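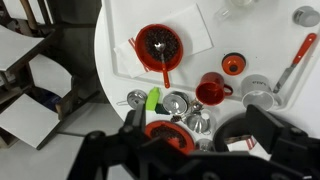
Figure 1. Coffee beans in a red bowl, with mugs and small utensils.

2. Layout of the Coffee Tray

The Rovham exercise asked students to arrange a coffee service on one round table. The tray was assigned to items used in serving – the bowl of beans, the spoon and the mugs. A napkin was to be placed under the bowl. The written plan allowed 8 minutes for setting out and 6 for clearing. 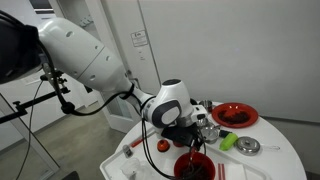
3. Recommendations

The group recommends a separate place for pans and lids. A revised plan will be submitted to the Zustport course office in November.

Report filed 6/8/22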